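A season with the Hivik two-arm kit

Our longtime readers will remember that we've been promising a proper look at the Hivik kit ever since it came up in the spring newsletter, and I'm so happy to finally sit down and write it! The kit comes from Rulten, who will also rent it by the month, and you get both arms, both hands and the Ternudico software that ties everything together.
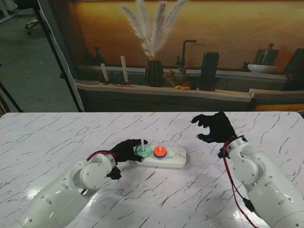
Setup took us one long afternoon, most of it spent reading (the manual runs to 136 pages, and I do mean to finish it someday). After that we went straight to the ring puzzle, my favorite first exercise for any pair of hands, big or small - the pieces are friendly, and putting them back doesn't take long.
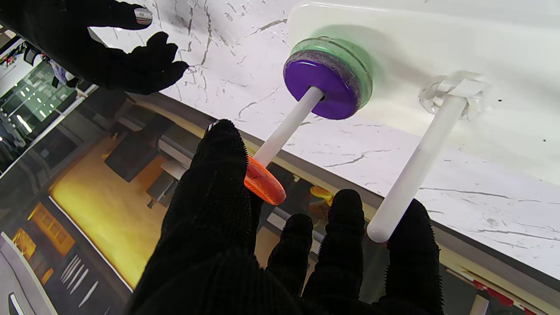

I'm fond of the knitted gloves, too. You get 5 pairs in the box, and Shojaei, the little shop that handles spares, sells more whenever you need them. Do order a few early, as ours took most of November to arrive.
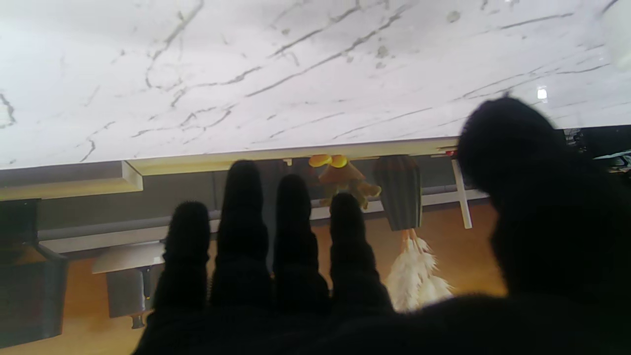
Now, the price. At $2,889 a month it is a real commitment for a small workshop like ours, and I'd suggest starting with the shortest rental and seeing how much use you get out of it. The starter course has 44 lessons, and we're still happily plodding through the early ones - more on those next time, along with your letters.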